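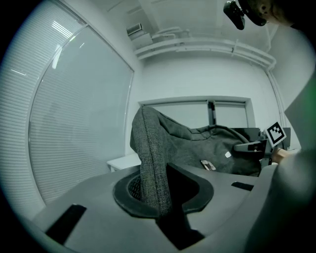

Bag and soft goods, desk room, January

Carrying on from the Wosstead notes. Same desk for everything, the white one with the curved monitor on it. Monitor stayed where it was. I thought about moving it to the floor for the month but it goes back on the desk every evening anyway, so we work in front of it and keep the items small enough to fit.

Items in use
Black backpack, padded top, side straps, one strap that hangs down at the front.
Dark grey speckled fabric item, the one with the white tag. Listed as "grey tweed" on the sheet, please keep calling it that so the rows match up.
Packing cloths from Medetti, cream, one pack opened.
Old Flestby drawstring bag, retired after the morning. The cord has frayed and it catches.

Morning
Started with the grey tweed. Target for the month is 200 goes on cloth and 200 on bags, and cloth is well behind, so cloth first. It is a thick fabric and it behaves differently from the Medetti cloths. Pinch it in the middle and it stands up in a ridge and stays there for a bit, whereas the cream ones just slide back down. Good for lifting, bad for folding, the fold opens again as soon as you let go of it. Pressing along the crease with the flat of the hand helped. Folding it in thirds did not.

Stopped at 18 for the tweed. Two of those I would throw out, both where I picked it up by the tag end and the tag went under. I have marked them on the sheet with a cross and not deleted them.

Note on the tag: leave it on. I was going to snip it off but it is the only quick way of telling which side was up at the start. If anyone feels strongly, write it in the margin before the next session.

Before lunch I wiped the desk down. The white top shows every bit of fluff and the tweed sheds.

Afternoon
Bags. Set the backpack down flat in the middle of the desk, straps spread, nothing inside. An empty bag folds up on itself when you try to open it, so for the second batch I put a rolled Medetti cloth in the bottom to give it some body. Better. The main compartment then stays open long enough to get a hand in. Write down which batch has the roll and which hasn't, I forgot for the first few and had to go back through. 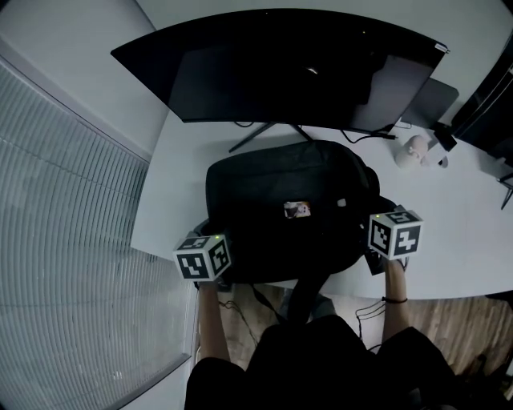
The hanging strap is a nuisance. It goes over the front of the desk and pulls the bag forward a little each time the bag is turned. I tried tucking it under, which works until the bag is lifted and then it drops again. Tape would hold it but leaves a mark on the webbing. For now I am leaving it loose and starting each go with it hanging, so at least it is always the same.

Zips: the pull is small and awkward to find when the bag has been turned round. Start with it at the right. I had it at the left for part of the batch and those took a good deal longer.

Put the card back on top of the bag at the start of each one. It is meant to be moved off first and set down on the desk, picture side up. It slid off on its own a few times on the sloping part, those I restarted.

Cables
Still a mess. The ones along the desk behind the monitor are fine where they are, but the lot hanging down at the right need tying up before someone puts a foot through them. Ties are in the Gittins box, second shelf. I ran out of time.

Faults and odds
Chair squeaks on the boards when you lean forward. Oil or swap.
Desk is a touch low for the bag work if you are standing, fine if you sit.
Need 2 more cloths in a dark colour. The cream ones vanish against the white top, and I lost the edge more than once.

Next
Finish the bag batch with the roll in.
Second go at folding the tweed, halves only, pressing the crease each time.
Replace the Flestby bag, something with a flat cord.
Sheet is up to date as far as the end of the afternoon. The crosses still need a second pair of eyes.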